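Section 3: Sorting and preparing the solenoids

Read this section through before you open the parts bag. The work is done on the bench, before anything is mounted to the Droston latch board, and no power is needed for any of it.

What you need

Push-pull solenoids from the parts bag, each with its lead and white plastic connector
A fine-tip black permanent marker
A small wrench to fit the plunger nut
A soft cloth
The Droston parts list (sheet 223)

Clear the work surface first. Small springs roll, and a plain table in a strong color makes them easier to find than a patterned mat. Scratches on the table do not matter, but grit does. Wipe the surface down before you begin.

Caution: Keep the power supply unplugged and away from the bench until Section 5. A solenoid that is energized while you are holding the plunger can pinch your fingers.

3.1 Laying out

1. Empty the bag onto the table slowly, holding the open end close to the surface.

2. Separate the wires. If two leads have tangled, hold the connectors and work the loops apart. Do not pull on the solenoid body to free a wire.

3. Set each solenoid flat with the mounting holes facing up and the lead leaving the body without a sharp bend.

4. Check each connector housing for cracks. Replacements are listed under part 928.

Note: The leads come out of the bag with a curl in them. This is normal. Leave it in – trying to straighten the wire by running it between finger and thumb puts strain on the joint inside the coil.

3.2 Numbering

Each solenoid is matched to a position on the board and has to go back to the same position after cleaning or repair. Number them by hand before mounting.

1. Wipe the flat side of the frame with the cloth.

2. Write the position number between the two mounting holes, large enough to read at arm's length. Keep the ink clear of the holes, as a screw head will rub it off.

3. Let the ink dry before turning the solenoid over.

If you are working on a used Jillell board, the solenoids may already carry numbers from an earlier build. Remove an old number with rubbing alcohol on the cloth. Do not write a new number beside an old one.

3.3 Checking the plunger

1. Hold the frame by its sides and push the plunger in with one finger. It should travel smoothly and the spring should return it.

2. If it sticks, take it out and wipe it with a dry cloth. Do not use oil.

3. Check that the nut is snug on its thread. Turn it by hand first, then no more than a slight nip with the wrench.

4. Look along the spring. The coils should be even, and the spring should sit around the plunger without rubbing the frame on one side.

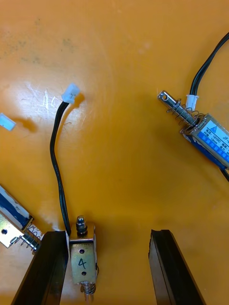 Nermina Obradović

The number 4 solenoid has its digit between the mounting holes, as described in 3.2, and its lead curves away to a white connector.

3.4 Before you go on

Put the solenoids in number order, left to right, in the same direction they will sit on the board. Lay each lead away from you so the connectors end up at the back of the table.

Any solenoid that failed a check in 3.3 should be put in a separate bag and marked. Do not fit it "for now" and plan to swap it later. Once the Toivonen cover plate is on, reaching a single position means taking out the whole row.

Caution: Do not clip connectors together to keep the leads tidy. The pins are thin and bend easily. Use a loose twist of paper around the wires instead.

Continue with Section 4, Mounting to the board.

Revised 23 October 2021. Replaces the solenoid pages in the earlier Honero guide.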